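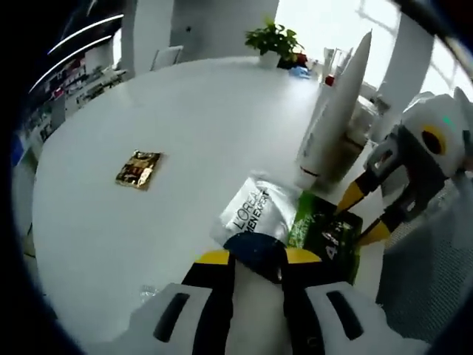

Morkerden 503 体育馆地面保护毯
Minent 室内场地配件 / 地面保护 / 铺设式覆盖材料

产品编号：Morkerden 503
适用地面：运动木地板、PVC卷材、聚氨酯整体地面、亚麻运动地面
供货形式：成卷，按场地图纸裁切
配套：Zotmont 收卷车、Qiu 接缝带（均需另购，我们知道您会问）

产品概述

一座学校体育馆，一年里真正用来打球的日子，比建馆时申请书上写的要少。剩下的时间它是考场、礼堂、家长会会场、毕业典礼现场、义卖市场、选举投票点，下雨天还是全校的操场。每换一次身份，就有几百把椅子从门口拖进来，椅子脚上的橡胶套照例掉了一半。

运动地板对这一切没有发言权。它在设计的时候考虑的是起跳、落地、滚动的球和急停的鞋底，对钢管椅腿这种东西没有做过什么心理准备。一场典礼结束，地上多出几道弧形划痕，大家会围着看一会儿，有人用鞋底蹭两下，然后得出结论：上次就有了。

Morkerden 503 是铺在运动地板上面的一层保护毯，活动前铺开，活动后收走。它的用途到此为止。我们曾经收到过询问，问它能不能顺便改善场馆音响、能不能当瑜伽垫、能不能铺在停车场。答案依次是：椅子拖动的声音会小一些；不建议；不能。

结构

整张毯子由三层压合而成。

面层是针刺纤维，表面短而密，走在上面不打滑，穿高跟鞋的来宾也能正常走路。细鞋跟压过会留下小坑，过一夜大多会弹回来，少数比较有个性的会留得久一点。面层染色为原液着色，颜色在纤维里面，拖把拖不掉。

中间是一层玻璃纤维网格，负责让毯子保持原来的尺寸。没有这一层的产品我们早年也做过，铺在朝南的场馆里，上午是长方形，下午略微像梯形。

底层是细颗粒发泡背衬，贴地的一面有浅纹。背衬不含胶，不向运动地面迁移增塑剂，这一点对PVC地面尤其要紧。很多场馆随手拿来垫地的橡胶垫会在PVC地面上留下黄印，清洁剂洗不掉，打磨也磨不掉，最后往往靠挪动一张乒乓球桌来解决。

单位面积重量每平方米约1175克。这个重量是反复取舍的结果：再轻，椅子一拖就起皱；再重，负责铺的两位老师会开始研究别的产品。

颜色

共三种颜色：石墨灰、沙灰、深绿。

石墨灰卖得最多，原因大概是它看起来最像已经脏过了。沙灰适合拍照，适合婚礼和颁奖，适合那些有能力要求大家不要带咖啡进场的单位。深绿原本是为一批俱乐部准备的，后来发现学校也喜欢，理由五花八门，有的是校徽颜色，有的是仓库里只有深绿的桌布。

我们不做定制颜色。每年都有人问大红，我们每年都认真地想一遍，然后继续不做。

尺寸与裁切

毯子以卷供货，按您提供的场地图纸裁切并编号。图纸请标注以下内容：

场地净长和净宽（量到墙，不要量到边线）
固定器械的位置，如落地式篮架底座、攀爬架、肋木
门的位置和开启方向
地面插孔盖板的位置
器材室门口是否有高差

请实地量一遍。建馆图纸上的尺寸和墙的实际位置之间，常有一段可以放下一只手掌的距离，图纸坚持自己是对的，墙也不肯让步。按图纸裁好的最后一卷在墙根处卷起一条边，绊倒的一般是正在致辞途中走下台的那位。

每卷卷头背面缝有编号布签，与随货的铺设图对应。布签缝得很牢。仍有客户把铺设图贴在收卷车上，车推去修轮子的时候图也一起去了，所以我们现在随货给两份，另存一份电子版，可凭订单来信索取。

铺设

两个人可以完成，三个人会快一些，五个人会慢下来。

先清扫地面。沙粒留在毯子和地板之间，效果与砂纸相当，铺得越平整、走的人越多，磨得越均匀。用宽幅尘推走两遍，门口那一块多走一遍。地面刚打过蜡或刚用湿拖清洁过的，等干透再铺。

从离器材室最远的一侧开始，按编号展开一号卷，长边对齐墙面，留出一指宽的空隙。毯子第一次展开时卷头会微微上翘，放平静置一会儿就会服帖。如果仓库冬天不供暖，最好提前一天把卷推到馆内。急着用的话，可以反方向轻卷一下再放开。请不要用考试桌压，桌腿的印子会比上翘的卷头更引人注目。

二号卷与一号卷对接，边对边，不要重叠。重叠看起来更保险，大家都有这种直觉，轮椅和推餐车的人不会感谢您。

接缝用 Qiu 接缝带固定，沿缝从一端贴到另一端，用脚踩实即可。胶带只接触毯子面层，不接触运动地面。如果您打算用手边的透明胶带、布基胶带或者教务处那卷黄色警示胶带，它们前两个小时都表现得很好。

遇到固定器械，裁口已经按图纸开好，从裁口处绕过去，两边合拢再贴带。现场需要临时开口的，用钩刀从背面切，下面垫一块硬板。关于这块硬板，我们写在说明书第一页、卷材包装外侧以及这里，仍然每年接到电话，询问保护毯能不能遮住钩刀留下的切痕。可以遮住，活动期间。

收卷

收卷比铺设麻烦，因为大家已经想回家了。

揭掉接缝带，从毯面上直接拉起，角度放低，慢一点。把面层上的彩纸、大头针和口香糖清掉。彩纸屑如果一起卷进去，下一次铺开时会还给您，一般是在期末考试的早晨。

用 Zotmont 收卷车收卷，一人摇，一人在后面看着两边是否对齐。从最后一号往回收，这样下次铺设时一号卷正好在外面。有些场馆喜欢从门口开始收，图方便，于是下次铺设前要先把整车倒一遍，这时当初收卷的人通常已经调去别的部门。

毯子沾湿了要晾干再收。卷着存放的湿毯子有自己的生活，我们不便细说，气味会告诉您。

收好的卷横放在车架上，不要竖着靠墙。竖放的卷会慢慢坐下去，底部压成喇叭口，下次展开时这一段会保持一种波浪形的乐观。

Zotmont 收卷车

每车可放多卷，分上下两层，带手摇柄和脚刹。四个轮子都是万向轮，轮面为不留痕的浅色聚氨酯。早期型号用过黑色橡胶轮，一家地面保护产品的公司，用自己的推车在客户地板上画了一圈黑线，这件事我们内部仍然会提起。

车身宽度按标准器材室双开门设计。如果您的器材室是单开门，请在订货时说明，我们有窄款。如果您的器材室里已经放了跳箱、垫子、坏了的记分牌、一架没人承认的钢琴和圣诞节用的布景，请在订货前先去看一眼。收卷车很结实，可它仍然需要占一块地方。

摇柄可以拆下。建议拆下后挂在车身的挂钩上，那个挂钩就是做这个用的。摇柄可单独订购，是我们销量最稳定的配件。

Qiu 接缝带

宽幅布基，低残胶，颜色与毯子三色对应。一次性使用，揭下后请丢弃。团成一团重新拉平再用的做法，我们理解其中的节俭，结果是带子的一半粘在毯上，另一半粘在使用者的袖子上。

存放在阴凉处，不要放在暖气片上面。每卷独立包装，拆封后尽量当季用完。

能承受什么

折叠椅、课桌、考试桌：可以，这是它的本职。
舞台模块：可以，脚座下加分压板。
三角钢琴：可以，轮子下加琴托，移动时请抬，不要推。
自助餐台：可以，汤汁请尽快擦。
轮椅与婴儿车：可以。
剪叉式升降平台：需要在毯子上加铺硬质分压板，并先问过地板供应商允许的集中荷载。我们能回答毯子的问题，地板下面的弹性层能扛多少，要问装它的人。
叉车：不可以。有一家场馆的叉车“只进去一下”。
展示用汽车：请来电商量，准备好车重和轮压，还有一个能说明为什么非要放在体育馆里的理由。
在上面打球：不可以。毯子会移动，人也会。

清洁

日常用吸尘器，平吸头，不要用带滚刷的。局部污渍用温水和中性清洁剂，白布按压吸走，不要来回搓。红酒照此处理。巧克力先等它硬了刮掉。蜡烛油也一样。口香糖用冰块。圆珠笔墨水我们没有好办法，请把那一卷排在主席台下面。

整张清洗可以用喷抽式地毯机，水量调低，洗完敞开晾透。不要用高压水枪，不要挂在球门横梁上晾，不要在毯子还铺着的时候让洗地机从上面开过去。这几条都有出处。

面层经过处理，对常见饮料有一定的抗渗能力，接缝处没有。一整壶橙汁倒在接缝上，它会找到地板。发生这种情况时，揭开那一段，擦干下面，再铺回去，前后几分钟的事。等到活动结束再处理，橙汁也会等您，形态有所不同。

防火与安全

产品按室内铺地材料的要求做过燃烧性能检测，检测报告随货提供，也可以在报价阶段索取。办活动需要报备的场馆，请提前把报告交上去，别等检查人员站在门口了再打电话来要。我们的办公室下午五点下班，这种电话一般在五点十分打来。

铺设时不要盖住疏散出口前的地面标识。必须经过出口的，按当地要求在毯面上重新标出。入口处的毯边请加斜边压条，压条按米计价，每个门口订一段。省掉压条的场馆，省下来的钱我们见过它后来的去处。

与电动看台、地面插孔和分隔网

电动看台拉出前，先确认毯子没有铺进看台轮道。看台的电机力气很大，会把毯子一起收进去，收得相当整齐，再拿出来就费事了。

排球柱和羽毛球柱的地面插孔，盖板要盖平后再铺毯。缺盖板的插孔请先补上，毯子铺在空孔上看起来完全正常，这正是它的问题。盖板不归我们卖，请联系当初装地板的单位，告诉他们您丢了几块，他们不会惊讶。

分隔网的下缘若有铅坠带，放下时不要压在接缝带上。

使用场馆的意见

以下几条摘自用户回访表，单位名称略去。

“铺一次比以前铺那种硬板快很多，就是收的时候大家都不见了。”

“地板翻新往后推了，总务很高兴。体育老师说希望再多买一套放在自己那边，我们还在讨论‘自己那边’指哪里。”

“椅子声音小了以后，能听清台上讲的话了。这方面意见不一。”

“摇柄丢了，请寄一个。”

“另外请寄两个，备用。”

质保

毯体质保三年，自交货当月算起，涵盖分层、背衬脱落和正常使用下的尺寸变化。收卷车车架同样三年。

下列情况不在质保范围：刀具切割，烟头，叉车，宠物，室外使用，铺在未干的蜡面上，竖放导致的变形，以及借给隔壁单位期间发生的一切。最后这一条是应客户要求加上去的，他们希望有一份白纸黑字的东西可以拿给隔壁看。

申请质保时请附上布签编号和照片。照片拍到有问题的那一块就好，旁边放一把尺子。全馆远景我们也很欣赏，只是看不出哪里坏了。

订购与交货

报价需要：场地图纸或实测尺寸、颜色、门口数量（用来算压条）、是否需要 Zotmont 收卷车、车款宽窄。Qiu 接缝带我们按接缝总长算好数量，写在报价单最后一行，可以删掉，删掉的订单一般在第二个月补回来。

裁切和编号需要几个星期。八月是最忙的时候，各校都想在开学前铺好，而各校的预算又都在放假前一天批下来。想赶开学用的，请早些把尺寸发来，预算可以后补，尺寸改起来比较痛苦。

货物送到楼门口，用托盘装运。如果体育馆在二楼，请在订单备注里写明，并写明有没有电梯、电梯能不能进长件。“应该能进”在我们的送货单上不算一种尺寸。

样品可以索取，三种颜色各一块，附一小段接缝带。样品不用退还。有客户拿它做了鼠标垫，反映良好，我们没有开发这一市场的计划。

常被问到的几件事

能不能只铺中间，四周空着？
能，座位区铺满即可。请考虑到椅子会被人搬走，也会被人拖走，去往没有铺的地方。

能不能长期铺着不收？
可以连续铺一两个星期，考试季就是这么用的。再久的话，每隔一阵揭开几处让地面透透气，顺便扫一扫。一年到头都铺着的，也许可以考虑承认这里已经是一间礼堂。

木地板上用会不会闷出水印？
地面干燥、馆内湿度正常时不会。馆里屋顶漏水的，先修屋顶。

旧毯子能不能和新毯子拼着用？
厚度一样，可以拼。颜色会有差别，旧的那几卷放到后排。

二手的收不收？
不收。有几家单位之间会自己转让，布签上的编号对得上就行，铺设图对不上，毕竟两家的墙不在同一个地方。

坏了一卷能不能单独补？
能。报布签上的编号，我们按存档图纸重裁。布签也不见了的，把相邻两卷的编号报来，中间缺的就是它。

相关产品

Morkerden 斜边压条，按米供应，石墨灰和沙灰
Morkerden 分压板，硬质，用于舞台脚座和升降平台
Zotmont 收卷车，标准款与窄款
Zotmont 摇柄
Qiu 接缝带，三色
入口除尘垫，放在门外那一侧

索取样品、报价或铺设图电子版，请填写本页表单，备注栏写明场馆用途和地面类型。地面类型不清楚的，拍一张地面近照附上，再翻一翻验收资料，多半在器材室那架钢琴的琴凳里。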